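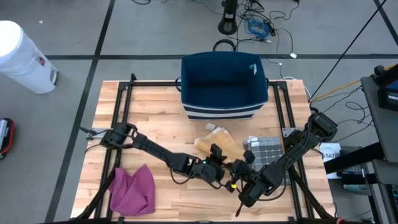
A reader of the first release objected that "storage bin" had been used for anything with an open top, from stiff cardboard boxes to shopping totes, and asked that soft-sided containers be given a category of their own. Version 2 adopts that request. Entries formerly filed under "bin" have been reviewed, and the field container_type now separates fabric bins, rigid bins, baskets and bags.

Birnent Household Storage Records
Data card, version 2
Issued 7/19/18

Summary

The Birnent Household Storage Records describe how small household goods are put away in open containers. Each record covers a single container, the surface on which it stands, and the items lying near it or placed inside it. The records were prepared at the Jorkholm and Magalhães sites under a common set of written instructions. They are intended for persons studying home organization, container design and the everyday vocabulary of storage.

Contents

A total of 422 records were submitted. Of these, 400 met the requirements for completeness, and 397 remain in the present version following the removal of duplicates. Withdrawn record numbers have not been reassigned, and gaps in the numbering are therefore expected.

Files

records.csv contains the main table, with one row for each record.
items.csv lists the individual items and refers back to the main table by record number.
terms.txt gives the approved vocabulary for container types, surfaces and materials.
changes.txt lists corrections made after the first release.

All files are encoded in UTF-8. Fields are separated by commas, and text fields are enclosed in double quotation marks.

Fields in the main table

record_id: the permanent number of the record.
site: Jorkholm or Magalhães.
container_type: one of the approved terms, such as fabric_bin.
container_color: the main color, followed by any secondary color. A navy blue bin with white and navy stripes is entered as "navy; white".
container_pattern: plain, striped, checked, printed or other. A pattern is recorded even where it covers only part of the container.
container_state: open, closed or folded.
handles: present, absent or unclear. Straps are entered as handles only when their use for lifting is evident; otherwise "unclear" applies.
surface: the material and general appearance of the supporting surface. Wood made up of joined strips is entered as "wood, strip".
placement: center, near edge, far edge or side, as seen from the working side of the table.
notes: free text, limited to matters that the other fields do not cover.

Treatment of bagged items

Items in a plastic bag present a recurring difficulty. Where the bag is translucent, the colors of the contents may be entered, together with a plain statement of shape such as "flat". The contents must not be named unless they can be recognized with certainty. The bag itself is listed as a separate item, and its condition is given as smooth, folded or crumpled.

Tags and labels

A tag or label attached to a container is noted by color and position. Wording is transcribed only when fully legible. Partial wording is left out, and manufacturers are not to be inferred from color or style.

Known limitations

Fabric bins are more heavily represented at Jorkholm than at Magalhães, and comparisons between the sites should be made with care. Color terms were chosen by eye. Users should expect some overlap between navy and black, and between beige and light brown. The records do not state the capacity or weight of any container.

The surface field was optional in the first release, and a number of older rows remain blank. These have not been completed from memory.

Corrections

Proposed corrections should cite the record number, the field concerned and the suggested entry. They are reviewed by the Stakodow documentation office, and accepted changes are entered in changes.txt before the next version is issued. Requests for new vocabulary terms should include at least one existing record to which the term would apply.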